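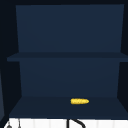
Home kitchen sim for my arm build, problem with reach into cabinet and sink
Workshop Projects > Arms and grippers

vosta_bench
Posted in January
Hello all. I am building an arm at home, in the small room behind my garage. The real arm is still without its wrist, so while I wait for parts I work in simulation. I made a kitchen: open cabinet in dark blue, white wall under it, sink with black faucet, and some food to move. The joints and link lengths in the model are the same as in my drawings.

The first task is to take the corn from the bottom shelf of the cabinet. I start from a pose over the counter and plan to a point in front of the shelf, then go straight in. From 30 tries I had 9 good ones. In the others the forearm touches the front of the middle board, or the planner gives no path at all. The upper compartment has nothing in it and there the arm moves as I want.

My question: should I make the forearm shorter, or is it a planning problem? I would like to know this before I cut the tube.

tincup
Posted 20 minutes later
Do not cut anything yet. 9 from 30 sounds like the planner to me. Which way does your elbow point when it goes in? If it is up, you are asking it to fold under the board from the wrong side.

vosta_bench
Elbow up, yes. I did not think about this. I took it from the start pose and never changed it.

gearloft
I will disagree a little with tincup. Elbow down can help, but then the elbow comes close to the faucet. I had the same problem in our shared shop, where we have an old sink under the shelf. We made the forearm shorter and we were happy with it. A planner can only use the space that is there.

tincup
A shorter forearm also loses the back of the shelf. The corn in the first post is toward the back. So you fix one thing and you lose the other.

gearloft
Fair, but you can move the base.

vosta_bench
I can not move the base much. In the real room it will be bolted to a steel plate, and the plate is already drilled. So I tried elbow down as tincup said, and I moved the approach point 43 mm lower. Now I have 20 good tries from 30. It is better than I expected. The forearm does not touch the board anymore. The bad ones are now mostly in the grasp, when the fingers close on the thick end of the corn and it rolls.

Wostus
What friction do you use for the corn? And what is the collision shape? If it is one smooth capsule it will roll very easily. I would use several convex pieces. It is slower, but not so slow that you will suffer.

vosta_bench
It is one capsule, sorry. The bumps you see are only in the visual mesh. I will change it this evening.

Also I started the second task, in the sink. There is a plate on the floor of the basin and a potato leaning at its left side. I want to take the potato first and leave the plate in its place. The gripper comes from the left, over the rim. My worry is the housing. It is big, and when the fingers go down to the potato I think it will hit the rim before they arrive. 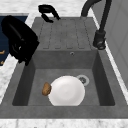

Proltine writes that the housing is the real problem in this whole thread, and the forearm was never the problem. You drew it around a motor that is too large for picking up vegetables. Put the motor behind the wrist and pull the fingers with a cord, and you have a narrow hand that can go into a basin or under a shelf.

vosta_bench
I understand, but I already have the motor, and a cord stretches with time. On my previous hand I had to tighten it every weekend.

Proltine
Use a better cord then. I have one on my bench and I tighten it very seldom.

gearloft
Here I am with vosta_bench. Cords are nice until you must open the wrist to change one. If the motor stays, make the fingers longer. Also come from the front side of the basin, so the housing stays above the front strip of the counter.

tincup
Longer fingers will bend more. Check what the motor can hold at the tip before you print.

Wostus
Before any new parts, try a tilted approach. Not vertical, but leaning toward the drain side. The potato is against the plate, so if you push from the left you push both. One finger must come down between the wall and the potato, and the other one must pass over the rim of the plate.

vosta_bench
Thank you, this I can try without printing. I will also make one version with longer fingers and compare them in the same start pose. The Vasiliu gripper files that someone shared in the other section have a narrow housing, so maybe I look there also.

gearloft
The Vasiliu one needs a different flange. Check the bolt circle before you get too excited.

vosta_bench
I checked now, it is different. I will draw an adapter. The corn with the new collision pieces is running at this moment, I will post the numbers when it is finished.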